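Notebook, sorting and returns bench
July 5, 2024
Entry by Martim Figueiredo

Start of the week was mostly paperwork so this entry covers the bench only. Present for most of it: Laurinda Cardoso, Sizwe Hendricks, me. Dinesh Bajpai in and out for the controller. Cristóvão Valente came down after lunch for the staffing talk, notes on that further down.

Where we are. The Brotov arm has been doing the mixed returns on table 2 since February. Returns means whatever comes back in the tote: stationery, small household goods, packaging with something still in it, packaging with nothing in it. The Plasora software picks the item, the arm puts it in a bin, and whoever is on the bench takes care of what it leaves behind. On paper the person does exceptions only. In practice the person does exceptions, clears the table, lays out the next lot, answers the prompts on the tablet and fills in the sheet. Laurinda has said this since the first month and I should have written it down properly before now.

Ran 726 picks on the current settings. Dinesh has the log on the shared drive under table 2. I am not going to copy the numbers in until he has fixed the time stamps, because the tablet clock and the controller clock still disagree and the wait times come out wrong.

What I wanted from the run was less the arm's rate and more what the bench person does minute to minute. So I stood behind Laurinda for the first part and Sizwe for the second and wrote down every time one of them had to step in, and why.

Things that made the person step in:

Soft packs. The wipes kind, anything with a crinkled seal at the end. The gripper takes hold, the pack gives, and the arm decides it has lost the item and goes back to start. Laurinda now picks these out before the lot is laid down if she sees them in the tote. That is quicker for her but it means the arm never gets them and the log says we have no problem with soft packs. Asked her to leave them in for the rest of the run. She did, and the step-ins went up as expected.

String and twine. Same as ever. Loops catch whatever is lying next to them and two things get lifted as one. Sizwe wants twine off the list of accepted items entirely. I agree for now.

Clear plastic. Bottles and jars against the dark cloth are better than they were on the old white top, but the arm still goes for the label and not for the body if the label is bright. Empty bottles roll when touched off center. Dinesh says a slower approach would cure it. It would also make the person wait longer at each one, and waiting is the thing people complain about most.

Notebooks and anything with a loose cover. The finger gets to the edge of the cover and the cover moves but the rest of it stays put. Pads with the coil at the top are worse than glued ones. Needs its own grasp setting. Dinesh has it on his list.

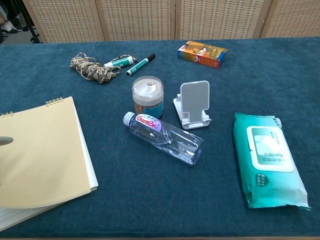 Markers are fine. Small boxes are fine if they lie flat, which they mostly do. I did not see a wrong bin on either of those in the part I watched.

Carpet top: keep it. Laurinda asked for it to begin with, for the noise, and it has turned out to help with things sliding. It does hold lint. Somebody has to go over it with the hand brush at the end of each shift and this is not on anybody's task list. Added it to the sheet. Estimate for brushing is 4 minutes if it is done daily, longer if it is left.

Screen behind the table: keep that too. Before we had it the arm would pause when people walked past on the far side, and people had got into the habit of going the long way by the packing area so as not to trip it. I only found this out by asking. Sizwe had been walking around that way for weeks and had never mentioned it because he took it for a rule.

Now the people side.

Sat down with Laurinda and Sizwe separately. Same questions to both, written up from memory right after, and both have read this page.

Laurinda. Used to do returns by hand with one other person. Says the hand work was harder on the wrists and she does not miss that. What she does miss is setting her own order. She would do all the paper goods, then all the bottles, then the odd things, and she could tell by the end of the first tote how the day would go. Now the arm takes whatever it rates easiest and she is left with the hard ones, one after another, with gaps between. She described it as being called back to the table all the time. She cannot start anything else in a gap because she does not know how long it will be. I asked what would help. She would like the tablet to show how many items the arm thinks it can do before it needs her. It does not have to be exact.

Also from Laurinda: the prompt sound. It is the same sound for "tote finished" and "I am stuck." She looks up every time. Easy to change, should have been done.

Sizwe. Came to the bench after the arm was in, so has nothing to compare with except what others tell him. Likes the work more than packing. Has learned to read the arm's moves and can say before it closes whether it will hold. I tested this a little in an informal way and he was right more often than the confidence value on the screen. He would like to be able to stop a pick he can see will fail. At present the only stop is the full stop, and restarting from that means homing the arm and confirming on the tablet, so he lets it fail and then tidies up. Told him to keep letting it fail until we have something better. I do not want hands going in early.

He also raised pay grade. Bench work is still graded as packing. He is laying out lots, judging failures, filling in the sheet and showing new people how to do it. I have no say in that but I wrote it down and told him I would pass it to Cristóvão, which I did.

Talk with Cristóvão. His view is that table 2 should go to one person for two tables once the second arm is in. The order with Atedier is placed for the gripper fingers, the arm itself is coming through Vieira as before. I said that on what I saw this run one person could not cover two tables without one of them standing still a good part of the time. He asked how much. I said I would rather give him a number after Dinesh has the clocks matched than guess. He was fair about that. He did say the offer to the board was made on the basis of one person for two tables, so I expect it will come up again.

Put to him that if we count the soft packs and twine as hand items from the start, and send them straight to the hand bench at unpacking, the arm would ask for help a lot less. The cost is that someone has to do that first sort. He sees this as adding a job back in. I see it as a job that is already being done at the tote without being written down. We left it there.

On grading he said he would talk to personnel. No date given. I will ask again at the next review.

Small stuff, so it does not get lost:

Left finger pad is worn at the tip. Still holds. Swap it when the Atedier parts come.

Tablet mount on table 2 is loose. Tightened it, it worked loose again by the end of the shift. Needs a lock washer.

The bench stool is the wrong height for table 2 and both of them stand for the whole shift because of it. There is an adjustable one in the old inspection room. Moved it over. Laurinda says it is better. Sizwe prefers to stand.

Step-in sheet has no column for "I took the item out before the arm saw it." Drew one in by hand. Will fix the form. Without it we are hiding work from ourselves, and the soft pack case shows it plainly.

The training page for new bench people still says the arm "handles all standard items." Took that line out. Replaced it with a plain list of what it does well and what it does not — markers, flat boxes and most rigid items on one side, soft packs, string, loose covers and rolling bottles on the other. Sizwe is going to read it over, as he does most of the showing.

To do:

Dinesh: match the clocks, then rerun the wait times. Separate sound for "stuck." Look at whether the planned picks can be shown on the tablet, since the planner has the list already. Think about a soft stop that drops only the current pick.

Me: new sheet with the extra column. Second run with soft packs and twine taken out at unpacking, with the unpacking time logged too, so that we are comparing whole jobs and not only what happens on the table. I want at least 20 totes for that, same two people, swapped halfway so neither gets only the morning.

Laurinda: keep a list, in her own words, of the items she would take out by eye. She has offered to do it and I have booked the time as bench time.

Cristóvão: grading question. Delivery date from Vieira.

Added later. Dinesh found the clock problem. The tablet takes its time from the office network and the controller takes it from its own board, which had never been set after the last power cut. He has pointed both at the same source. The run already logged can be corrected by a fixed shift, he thinks, but he wants to check the start and the end before saying so. Holding the wait times until he has.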